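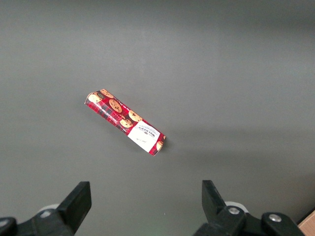

Red tartan cookie carton, unopened out, lying on its long side.

Flattening a Slim Cookie Carton for Reuse as Drawer Dividers
By Sorcha MacBrayne

A long, narrow cookie carton makes a usable divider for a shallow drawer. The board is thin, but the box is already folded to a straight line along four edges, so most of the work is cutting and refolding. The method below produces two open trays from one carton. It applies to any slim carton with glued end flaps and one glued long seam.

Tools and materials

Empty cookie carton
Metal ruler
Craft knife with a fresh blade
Cutting mat
Bone folder or the back of a butter knife
White craft glue
Binder clips
Dry pastry brush

Step 1: Empty and clean

Remove the cookies and any inner tray or wrapper. Open both ends by sliding a finger under the glued flap and lifting from the side. Pulling straight up tears the top layer of board. Shake out the crumbs, then brush the inside corners. Do not use a wet cloth. Uncoated board swells along the folds and will not crease cleanly afterward.

Step 2: Open the long seam

Find the overlap that runs the length of the carton on the inside. Work the blade of the butter knife under it a little at a time. If the glue holds, leave the carton in a warm room for an hour and try again. A small amount of surface tearing is acceptable, as this strip will be covered in Step 5.

Lay the board flat, printed side down, and press each fold open with the bone folder.

Step 3: Mark the cut

Measure the drawer before marking anything. Trays should clear the drawer front by 2 mm so they can be lifted out. Find the midpoint of the blank and draw a line across all panels at 90 degrees to the long folds. Check it from both edges. A line that drifts will give a tray that rocks.

Cartons with a checked print can be marked from the outside using the pattern as a rough guide, but the print is often slightly off square with the folds. Use the ruler for the final line.

Step 4: Cut and score

Cut along the line in two light passes. On each half, the factory end already has flaps. The new end needs them made:

Score a line parallel to the cut edge, set in by the depth of the carton.
Cut along the long folds from the edge to the score line.
Fold the resulting flaps inward and crease firmly.

Trim away one of the wide panels on each half, leaving a strip the width of a finger. This panel becomes the open top of the tray. Keep the offcuts.

Step 5: Refold and glue

Fold the long sides up. Turn the finger-width strip down inside the tray wall and glue it flat. This doubles the board along the rim and hides the torn seam if the two fall on the same side. Glue the end flaps, clip them, and leave for roughly 2 hours.

For a plain exterior, fold the blank in the opposite direction so that the printed face is on the inside. Run the bone folder over each crease a second time, as board resists being folded against its original score.

Fitting

Place the trays end to end or side by side. They hold pens, tea bags, spice packets and batteries. Heavier items such as scissors will bow the walls. Glue an offcut to the base if the tray is to carry more weight.

Trays made this way in October were still square by spring. Replace them when the corners soften.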